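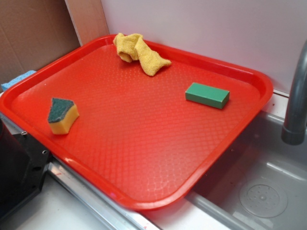 The red tray by the sink, with the cloth and the sponge.

Sudholm Shared Kitchen: questions about the washing-up corner

Why do you keep the cleaning things on a tray?
The counter is white and it takes stains easily. A tray with a raised rim holds the drips, and one person can lift everything together when the counter must be wiped.

May the tray stand partly over the sink?
Yes, a corner over the sink is fine. Please do not put heavy pots on it when it stands like this.

Which side of the sponge should I use?
The yellow side is for glasses and plates. The dark green side is for burnt pots only. Please never use it on the non-stick pans from Farooqui, because the coating scratches very fast.

What is the yellow cloth for?
For the counter and the table. It is not for the floor and not for drying dishes. Dish towels are in the drawer under the kettle.

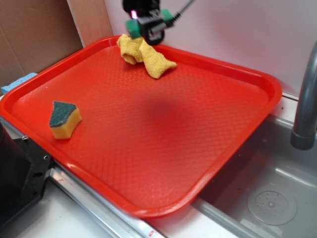 Yellow cloth and sponge on the tray.

How should I leave the cloth after use?
Rinse it, wring it well and hang it over the tap. If you leave it in a heap it dries slowly and begins to smell by the next morning.

How often are the cloths and sponges changed?
Cloths go to the wash every evening at 60 degrees. Sponges are replaced when they lose their shape or the green layer comes off. New ones are in the Sovley box on the top shelf.

How do I clean the tray itself?
With warm water, a little soap and a soft brush. The surface has a fine pattern and dirt likes to stay in it.

We are using the kitchen in Prondeddale. Are the rules the same?
Yes, only the cupboards are arranged differently.

Something is missing. Whom do I tell?
Call extension 298 before 5 p.m., or write it on the list inside the door.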